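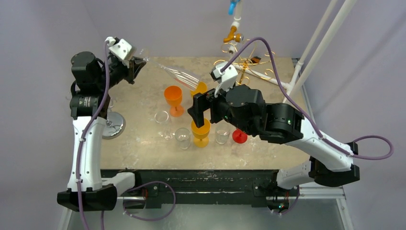 Two-arm station, left gripper holding a clear plastic wine glass over the table.

Stidisholm glass handling set, README

Recordings from the two-arm station at the Trodetti catering depot. The arms pick up, turn and set down plastic drinkware. Trujillo runs the depot floor; Arow maintains the station and this repository.

Contents
4000 episodes, left and right arm
208 held back for testing
Drinkware: wine glasses and tumblers, clear and colored

Clear pieces are the hard part. Grasp labels on them were checked by hand, and those on colored pieces were spot-checked.

What changed on the floor
Before the station, a sorting shift had 5 people at the return tables. It now has 4, and the fifth place moved to packing and van loading. No one was let go. Sorters were asked what they wanted off their hands first, and most said turning glasses at the end of a shift – wrists, mainly. Some miss the table talk. Shift leads now spend part of Friday reviewing failed grasps, paid as regular hours.

Known gaps
No chipped or cracked pieces. No real glass. Stacked tumblers appear only in the April batch, and the labels there are thin.

Use
Fine for research and training. Please don't use episode times to set targets for human sorters – the station was run slow on purpose.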